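Fetano club evening, speaker notes
Gonzalo Iglesias, talk starts 7:30

Start with the lake. Cantero is 70 acres, mostly shallow, with one deep trench along the dam wall. Most of you have fished the north bank. I spent last season on the east side, where the weed is thick and there are only three swims you can get a rod into.

Say why I moved. Two years on the north bank gave me plenty of small commons and one decent mirror. Begoña Paredes had been seeing fish show off the east point at first light, and she let me have her notes.

Results. 21 carp in the season, best one 34 pounds 6 ounces. Four blanks in a row in April. Don't skip the blanks.

Pause for questions on the swims before going to bait.

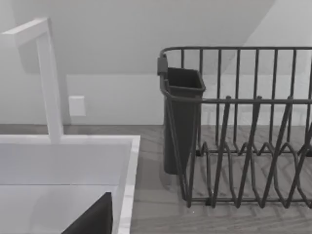
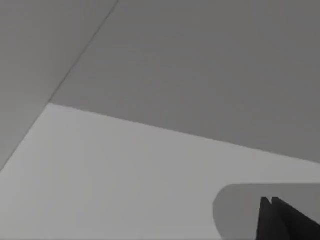
Bait prep next. I do all of mine at home the night before. Hemp gets soaked for a full day, then boiled until it splits. Maize takes longer. Rinse both well and let them drain before they go in the bucket. A plain white sink with a wide flat rim is good for this, as you can stand the sieve on the rim and see any husks left in the basin. Salt goes in last. I add a handful of chopped Grirkska boilies and nothing else.

How much to put in. On the east side I start with 100 spombs of particle if I'm staying two nights. For a day session, half a bucket by hand, close in. Stop if the tufted ducks turn up.

Rigs. Hold up the board. Short hooklink, size 6 hook, lead that drops off on the take. In that weed a fixed lead will lose you fish. Pass the Faketti lead clips along the front row and ask for them back.

Fish care. Wet the mat first, keep water beside you, and have the sling ready before you lift the net.

Last item is the weed cut in November. The club has $1,193 set aside for the boat and we still need people on the bank with rakes. Sign-up sheet is by the door. Begoña has the gate key.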